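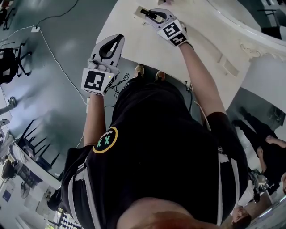 *Work at the white table, both hand-held grippers in use.*

## Branmont Television Index - progress report to the fund, second period (January)

Prepared by Evie Rowbotham. Cataloging figures supplied by Reece Sowerby.

### 1. Status

The index covers scripted television held in the Branmont collection. The grant pays for episode-level records, subject terms and a public search page. At the close of this period 206 episodes have been logged from the source tapes. Of these, 133 have a full record and 128 of the full records have passed second review. The remaining five are held over queries on episode order, described in section 3.

Work is on schedule for records and behind schedule for the search page.

### 2. Cataloging

Two series took up most of the period. *Grundura*, a police serial, is complete through the end of its second season. *Cliketti*, a half-hour comedy, is partly done. Comedy records take longer than drama records under the current rules, as each guest performer needs a separate name entry and the closing credits on the later *Cliketti* tapes run at double speed. Reece now transcribes credits in a single pass before any other field is filled in. The change was made midway through the period and the earlier records were not redone.

Genre terms were revised in response to the fund's comments on the first report. "Drama" by itself is no longer accepted as a complete entry. Each record carries one main term and may carry a second. Crossover and holiday episodes are flagged in a separate field and keep the main term of the parent series.

### 3. Open queries

*Grundura* was shown out of production order in its first season. The tape labels follow production order and the printed listings follow broadcast order. Derek Catterall compared the two and found that the recap segments agree with the listings. Broadcast order has been adopted as the display order, with the production number kept in the notes. The five held records belong to a two-part story whose tapes carry the same title, plus three episodes with no on-screen title at all. Marjorie Dunmore has asked to see these before they are released.

### 4. Search page

The test page returns results by series, performer and main genre term. Search by writer does not work yet. The fault lies in the import step, where shared writing credits are read as one long name. Cyril Wainwright has a corrected import running on a copy of the data - it handles two writers per episode but fails on three or more.

The "Han" problem noted last time is closed. Short surnames were being dropped by the minimum word length setting, and the limit has been removed for name fields.

### 5. Budget

Staff time is within the approved line. Tape transfer is slightly under, as fewer tapes needed cleaning than planned. We request permission to move the unspent transfer money to the search page work. No increase in the total is sought.

### 6. Next period

- Finish *Cliketti* and release the held *Grundura* records.
- Correct the import for shared writing credits.
- Begin second review of the logged episodes that have no full record yet, as each is completed.
- Send the fund a draft of the public help text - Derek to write, Marjorie to approve.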